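## 7. Recovery after a grip fault

This section applies to the two-finger gripper supplied with the Bruleck bench cell. It replaces the recovery procedure in the March issue, which was withdrawn following the finger contact incident at the Rutherford site. In that incident the operator cleared a grip fault from the panel while the arm was still holding position low over the bench. The fingers closed on the pole of a stand at full force and the arm then tried to complete its lift.

Only persons who have signed the Jetville cell induction may carry out the steps below.

### 7.1 Fault codes covered

| Code | Meaning | Go to |
|---|---|---|
| 684 | Fingers did not reach commanded width | 7.2 |
| 700 | Contact detected outside grip window | 7.2, then 7.4 |

Code 37 is a communications fault and is dealt with in Section 9. Do not use this procedure for it.

### 7.2 Making the cell safe

> **CAUTION:** A grip fault stops the program. It does not remove power from the arm or the fingers. Keep hands out of the gap between the fingers until step 4 is complete.

1. Press the stop button on the operator panel. Do not press **Clear**.
2. Check whether the gripper is holding anything. If it is, support the object from the side with the padded rod before going further.
3. Turn the mode key to **Manual** and remove it. The person doing the work keeps the key.
4. Isolate the gripper supply at the left-hand switch and attach a personal danger tag.
5. Wait until the gripper lamp goes out.

If the lamp stays on for over 2 minutes, leave the cell tagged and contact the maintenance supervisor.

### 7.3 Inspecting the fingers

1. Look at both fingers from the front and from above. Light scuffing of the coating along the edges and near the tips is acceptable. Cracks, chips that change the shape of the tip, or a visible bend are not.
2. Compare the height of the two tips. Where one sits noticeably higher than the other, the finger or its linkage must be replaced.
3. Check the bushing at each hinge for looseness. Do not oil the bushings.
4. Wipe the inner faces with a dry, lint-free cloth.

**Note:** Fingers are replaced as a pair. Record both part numbers, including that of the undamaged finger.

### 7.4 Re-approaching a stand or pole

Code 700 is most often raised when the approach is made over the base of a stand and a finger meets the rim before the pole is between the tips. The approach must therefore be repeated in Manual, at reduced speed, before the program is restarted.

1. Remove the danger tag, restore the gripper supply and refit the mode key. Leave the key at **Manual**.
2. Press **Clear** once. If the code returns, go back to 7.2.
3. Open the fingers fully and raise the arm.
4. Jog the gripper to a position beside the base, with open bench between the fingers. No part of either finger may be over the rim.
5. Confirm that the stand is upright and its base is flat on the bench.
6. Jog towards the pole in small steps, stopping after each one. Stop at once if the base moves.
7. Close the fingers at the low force setting and open them again.
8. Return the arm to its home position and select **Auto**.

> **CAUTION:** Do not judge clearance from the shadow of the gripper on the bench. Its edges are soft under diffuse lighting and do not show where the tips are.

### 7.5 Reporting

Every code 700 is to be entered in the cell log before the next shift, whether or not damage was found. Entries are reviewed by Kane Harawira at the Drilham office, who may direct that the cell remain out of service.

Section approved for use from Wed 21 October.

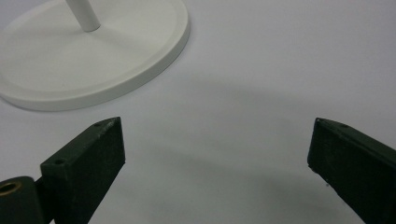
**Figure 7-1.** Fingers open beside the base of a stand, clear of the rim (step 4 of 7.4).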